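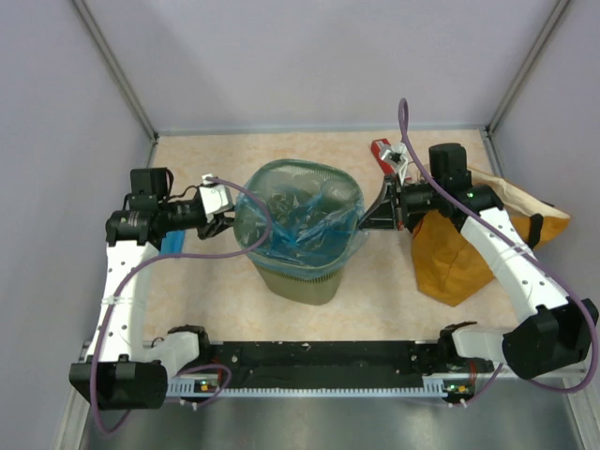

Photo: Edeltraud Plattner / Plattner

Vustgate Small Waste Bins and Liners

Home > Facilities Supplies > Waste and Recycling > Vustgate

The Vustgate range covers small bins and matching liners for offices, classrooms, reading rooms, workshops and reception areas. It is supplied by Plattner to institutional customers and is available on account or by purchase order. Individual bins may be ordered at any time. Liners are sold by the carton only.

Product Summary

Bin bodies are molded in one piece with a rolled rim and a flat base. Lids are optional and are ordered separately. Liners are sized to fold over the rim and are held in place by a retaining ring included with each bin. The ring lifts off by hand, and no tools are required to change a liner.

Standard bin colors: green, blue, gray, black
Liner colors: clear, white, yellow-orange
Lid styles: flat, swing, open ring
Liners per carton: 800
Starter set (mixed bins, lids and one carton of liners): $199
Bins in stock at the Skarnstead warehouse at last count: 2,224

Color Assignment

Plattner does not assign a waste type to any color. Local rules differ, and many institutions already have a color plan in place. Customers are asked to confirm their own plan with the building manager before ordering, particularly where several tenants share one collection point. Printed labels are available for general waste, paper, cans and bottles, food scraps and returns. Blank labels are included with the starter set.

Where a color plan is being introduced for the first time, one bin color and one liner color per waste type is recommended. Mixed colors within a single room are the most frequent cause of sorting errors reported to our service desk.

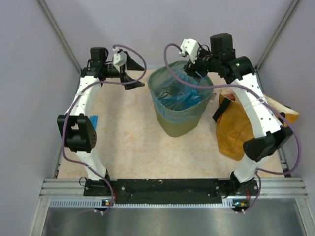
Green trash bin and yellow-orange bag.

Placement

Bins of this size are intended for light daily use beside a desk, under a counter or at the end of a shelf. They are not suitable for hot ashes, broken glass, liquids, batteries or medical waste. Separate containers for these materials are listed under Drusgate in the main catalog.

Bins should not be placed in front of exits, heaters or electrical panels. In corridors, the local fire code takes precedence over any guidance on this page.

Cleaning and Care

Wash with warm water and mild dish soap. Rinse and allow to dry upside down before fitting a new liner. Scouring powder will dull the surface and should not be used. Lids may be washed in a commercial dishwasher on a low setting; bin bodies may not, as the rim can lose its shape. Retaining rings that have become loose can be replaced without buying a new bin.

Ordering

Orders received before noon are passed to the warehouse the same day. Deliveries to Skarnstead and the surrounding district leave on Wednesday. Orders for other areas are sent by parcel carrier, and the delivery charge is shown on the quotation.

Please state the following on each purchase order:

Bin color and quantity
Lid style, if required
Liner color and number of cartons
Delivery address and receiving hours
Name of the person authorized to sign

Orders with a value above $3,586 before tax are delivered on pallets. A loading dock or ground-level entrance is required for pallet delivery. Customers without either should select split delivery when requesting a quotation.

Returns

Unused bins and lids may be returned in clean condition within one month of delivery. Opened cartons of liners cannot be accepted. Damage in transit should be noted on the delivery slip before signing and reported to the service desk, with the order number, by the end of the next working day.

Related Items

Vustgate retaining rings, pack of five
Vustgate printed labels
Drusgate lidded containers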